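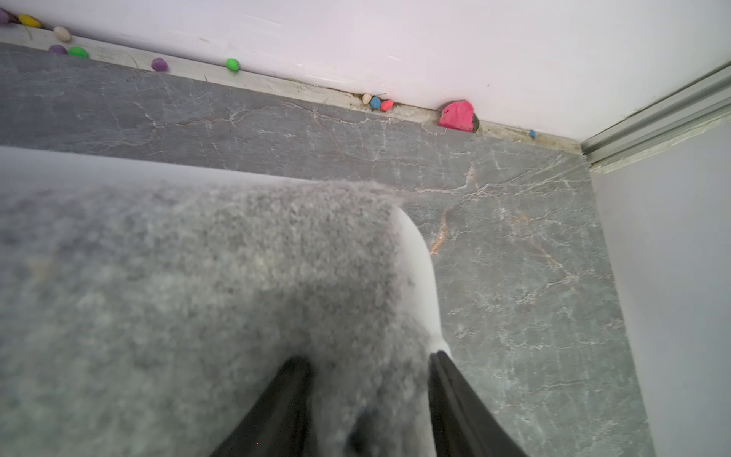 Wrist camera, mid-grip. The grey fuzzy stuff is soft because it's so close to the lens.

Guides > Two-arm setups > Camera weighting

How I weight a wrist camera against a fixed one

I promised a few people at Clonberg I'd write up the weighting trick we use for fabric tasks, so grab a tea and let's get into it. You'll need recordings with at least one wrist camera and one fixed camera, and some way of scrubbing through them side by side. I use Nidska for that, but any viewer that keeps the streams in step will do.

The idea is simple enough. When you train on both cameras with equal weight, the policy leans on the wrist view all the time, even when it's mostly full of whatever the gripper has hold of. Look at how much of the view the held thing takes up there! You can still see the veins in the floor, and the pink lump over by the wall is bright as anything, but that tells you very little about where the item ought to go. So we turn the wrist view down at those moments and let the fixed view do more of the work.

Step 1: Line up the streams

Match the timestamps first. My limit is 2 frames of drift, and anything worse goes back to be re-synced. Please don't skip this (I did, in March, and spent ages blaming the model for it).

Step 2: Mark the blocked stretches

Scrub through the wrist stream and mark every stretch where the held item hides the place you're aiming for. I don't bother outlining the item. One start mark and one end mark is plenty, and you get quick at it. A pale, blurry edge near the lens counts as blocked too, which is the bit people tend to argue over.

Step 3: Check the same moments from outside

Now flick to the fixed camera for each marked stretch. You want the target in plain sight from there. If an elbow joint is parked in front of it, mark that stretch as blocked in both views and leave the weights alone.

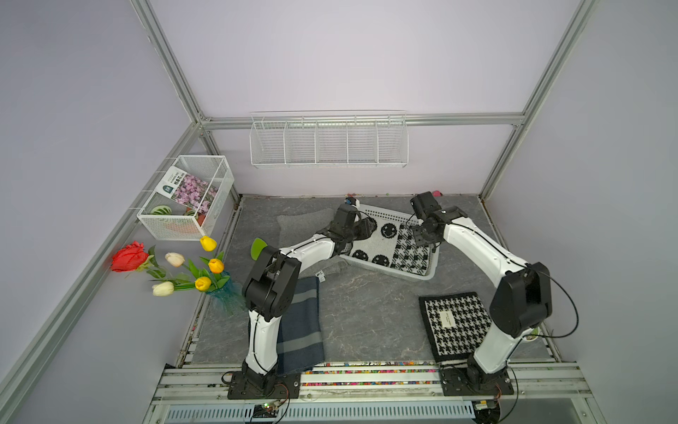
Fixed camera: both grippers near the basket, with the smiley and houndstooth mat lying inside it.

A view like that one is lovely to work with. The basket is tilted on the floor but you can follow its sides, and the navy towel and the other houndstooth mat are clear to see nearby. Do watch out for patterns that turn up twice, though - houndstooth in the basket and houndstooth on the floor is just the sort of thing that muddles a small model.

Step 4: Set the weights

In the Tretar config, give each marked stretch a wrist weight of 0.3 and ramp into it over 8 frames. A hard switch made our arms twitchy. The ramp calmed them right down.

Step 5: Train and compare

Train once with the weights and once without, same seed, same everything. On our Venkataraman task set, the plain run dropped or misplaced the item in 31 trials and the weighted run did so in 12, with the same number of trials each. I was chuffed! It did nothing for rigid objects, so I'd keep it for cloth and felt and other floppy things.

If your ramp looks jumpy when you plot it, go back to step 1 and check the sync again before you touch the weights.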